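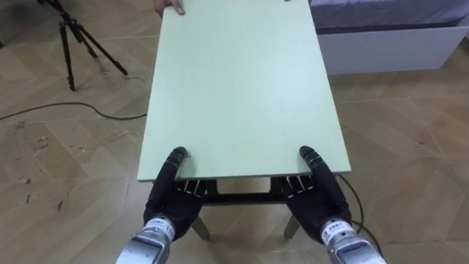 Course materials > Moving and Handling at Work > Unit 4

Unit 4. Carrying a load with two people

Notes prepared by Bethel Abdella

In Unit 3 we looked at loads which one person can lift alone. In this unit we study the shared load: tables, long boards, rolled carpets, cabinets. Please read these notes before the practical class.

4.1 Who is the leader

Before any lift, the two people must agree who gives the commands. Usually it is the person who will walk forward, as this person sees the way. The commands should be short and always the same. In our course we use "ready", "lift", "walk", "stop" and "down". Do not count to three, as some people lift on three and others lift after it.

4.2 Where to put the hands

For a table, each person takes one short end. A hand on the upper surface can steady the table, but it cannot carry the weight. For the lift, the fingers go under the frame, close to the corners. If the top is not fixed to the legs, it must be carried separately.

4.3 The weight is not always equal

On flat ground, two people of similar height share an even load almost equally. On stairs this changes, and the lower person carries more. The stronger person should therefore go below, with the load tilted as little as possible.

4.4 Case for discussion

The Fuentealba furniture store moved its stock of 156 tables from the Tillach building to the Cukach building in June. The workers were put in pairs, but the pairs were changed after each break, and every new pair had different commands. Two tables were dropped on the stairs. The repair of the floor cost up to 3,000 dollars, and a new tabletop 1,000 more.

Think about what the supervisor could decide before the first lift. Write half a page and bring it to class. It is useful to compare your answer with the Bedeo checklist from Unit 2, especially the part on planning the route.

Reading for next time: Unit 5, Loads with wheels, first two sections only.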